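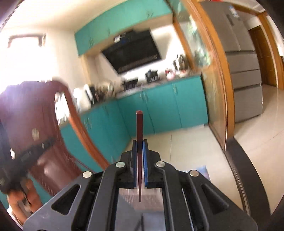
9 min read

Filed under: Methods and Good Practice

4. Working rules for recording in homes

4.1 Scope

The rules in this section cover recordings made with hand-held grippers in occupied homes. They were first drafted in June by Trudy Hapeta and revised by Digby Pryor after the Kiltusdale visits. Laboratory recordings follow the older Gilchrist rules, which assume a fixed bench and a clear floor. Neither can be assumed in a kitchen where people are cooking, walking through and putting things away.

The Pitholm set holds 2,396 recordings from 29 homes. After checking against the rules below, 1,721 were kept for training. The remainder are stored with a note of the rule they broke and can be released to groups who want to study faults.

4.2 Before recording

The operator walks the route once without the gripper. Loose items on the floor are either moved or written down as present. Doors and sliding partitions are left as the household has them, and thresholds are marked on the room plan. Hobs must be off during any task that does not involve cooking, and pans already on the hob stay where they are.

Everyone in the home who might come into view must have signed the consent form. This applies to a sleeve or a hand as much as to a face. If a visitor arrives, recording stops until the form has been read and signed -- a spoken yes is not enough. Labels, stickers and notes on kitchen appliances are checked for names and telephone numbers before any file leaves the house.

4.3 Handling thin objects

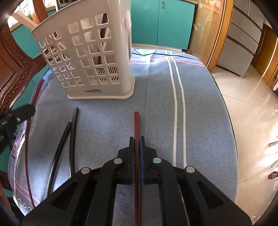

Thin objects caused more disagreement between our reviewers than any other class. A pen, a skewer or a chopstick can be gripped in many ways that look alike from above, and the Dastier checklist, which we used at first, only asked whether the object was "held". We now ask for three things. The object must lie between both pads, as the dark reddish-brown one does here between the blue pads. It must be possible to tell the held item from others of the same general shape, and the black strips lying to the left of the gripper are the sort of neighbours that make this hard when colours are close. Lastly, the operator must record which end is the working end before the first grasp, and keep to that choice for the whole task.

A grip that fails any of these is logged as uncertain. It is not deleted. Reviewers work in pairs and do not see each other's marks until both have finished. Where they differ, a third reviewer decides, and the reason is entered in one plain sentence. We had 98 such cases, most of them to do with the second requirement.

4.4 Starting layout

Objects should be laid out as the household would leave them, with some overlap allowed. Early operators tended to set things in tidy rows, and this had to be discouraged. A container, if the task uses one, is placed before the loose objects and is not moved between attempts.

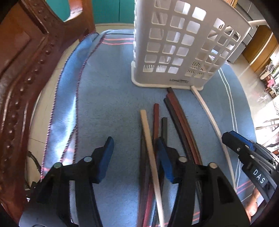 Figure 4. Gripper open over thin sticks lying in front of a white plastic basket.

In a layout like that of Figure 4, the task sheet must name the target by colour and position, for example "the cream stick on the left". "The stick" alone is rejected at review. Cables near the target are listed separately and marked as not to be grasped. If a cable cannot be told apart from a strip in the first seconds of the recording, the layout is changed and the attempt starts again under a new number.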